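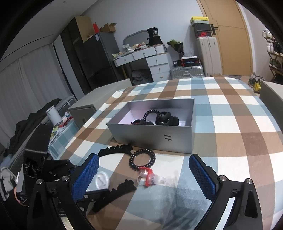 Grey box and contents, on the bed. Checked sheet, no better surface going.

23rd February
Small things, sorting of, part 2

Part 1 ended in October with everything swept into a carrier bag and the carrier bag swept into the wardrobe at Skarnby. I wrote at the time that this was a temporary arrangement. The carrier bag has now had a longer unbroken stay at Skarnby than any of us.

The aim for this entry is modest. Get the small personal bits (bracelets, hair things, rings of rubber, lids, whatever lives at the bottom) out of circulation and into one box, so that when the spare bedroom is handed over to the Tillman lot there isn't a layer of other people's beads in every drawer. Large things are being dealt with on the Tillman list and are no concern of mine, a sentence I have enjoyed writing.

Box
The grey one with the white inside and the H on the front. Open top, stiff sides, stands up by itself. I tried the Vurker tray first. It is the better size on paper, but the sides are so low that anything round leaves as soon as you carry it to another room. Beads went down the side of the mattress twice. Vurker tray is now holding pens in the hall and seems happier.

I don't know what the H stands for and have stopped asking. Whoever the box belonged to hasn't wanted it since October.

Where to work
Bed. I know what we agreed about the table. The table wobbles, and black things on a dark table are a misery to look for. The sheet with the blue and brown checks is a decent background for black so long as the thing is lying on a white bit. On a brown check, a hair tie can go missing under your nose for a whole cup of tea. Note for next time: plain sheet. The plain sheet is in the wash, where it has been in a philosophical sense since the new year.

Pull the sheet flat before starting. I didn't, and small round things collect in the dips.

Sorting so far
Black beads. One bracelet in the box and another out on the sheet. I had them down as a pair in the October notes. I'm less sure now. They want laying side by side under the lamp and comparing bead for bead before anyone writes "pair" again. Until then they are two bracelets that happen to dress alike.

Black rubbery rings. In the box, right-hand end, in a heap. Part 1 has them as "hair?", then crossed out, then "jar seals?", then crossed out, then a drawing which I think is of a doughnut. I have no improvement to offer. They stay together and they stay in the box. If the kitchen turns out to be short of seals we can revisit the doughnut.

Ruffled fabric pieces, black. Two, both still out. Wavy along the edge. They had been filed under "scrunchies", then under "trim, off something". I lean towards the first but would not swear to it. They take up far more room than they deserve, and if they go in first then everything else sits on top of them like eggs. So they go in last, folded once.

Clear thing with the red ring. A cap, or a dummy, or neither. The household has had no baby in it for as long as these notes go back, so if it is a dummy it has come a long way to be here. Please don't throw it out on my account. The rule from part 1 stands: a cap is kept until the thing it caps has been found or has been given up on in writing.

White disc, round, with a raised line across it. Could be a cover for something, could be a knob with ambitions. I tried it against the lamp base, the back of the clock and the blind. No luck with any of them. Haven't tried the bathroom. It is exactly the kind of object that gets binned on a Monday of the soul and then needed by teatime, so it gets its own twist of paper with "DISC, UNKNOWN" on it.

The cabinet
The little grey one by the headboard was meant to be the final home for the box. It has a keyhole. As to a key, see part 1, page 38, where I say with great confidence that I have put it somewhere sensible. I have now looked in all the places I consider sensible, and then in a number that I don't. It may be in the Vurker tray under the pens, since everything else is.

Not forcing it. The Arham folder has a page on small furniture locks and the gist of it is leave it alone and find the key. I could order a replacement lock, but that feels like giving in.

If the key doesn't appear, the box goes on the shelf over the desk with a lid made of card. I measured the opening for this and wrote 227 mm on my hand, long side. I didn't write down the short side and will have to do it again.

Things tried and dropped
Freezer bags, one per kind. Very tidy for an evening. Then you can't see which bag is which because everything in them is black.
Egg box. Good for discs and caps, useless for bracelets.
Labels tied on with thread. The labels were larger than the objects and the whole box looked like a jumble sale for mice.
The jar, 500 ml. Took the rings nicely, and would not give them back without a fork.

Method as it stands, for whoever does part 3
1. Flat sheet, plain if there is one.
2. Tip the box out at the pillow end, well back from the side by the headboard. There is a gap there and it is hungry.
3. Beads first, then rings, then anything hard and small in its own paper.
4. Fabric on top.
5. Write down what you put in. What you meant to put in doesn't count, and I am looking at my own handwriting as I say so.

Still to do
Compare the bracelets.
Disc: try bathroom, try the back of the radio.
Clear cap with red ring: ask downstairs whether anything is leaking or lacking.
Find key. Look in tray.
Measure short side of box.
Card for lid. There was a good stiff piece round the Tillman delivery, if it hasn't gone out with the recycling.
Carrier bag itself: empty, folded, back in the wardrobe. It knows the way.

Later, same evening
Looked in the tray. Pens, a foreign coin, one more black bead with a hole through it. No key. The bead is a bit bigger than the ones on the bracelets, or my eyes are tired. Put it in the paper with the disc for now and added "+ BEAD" to the label.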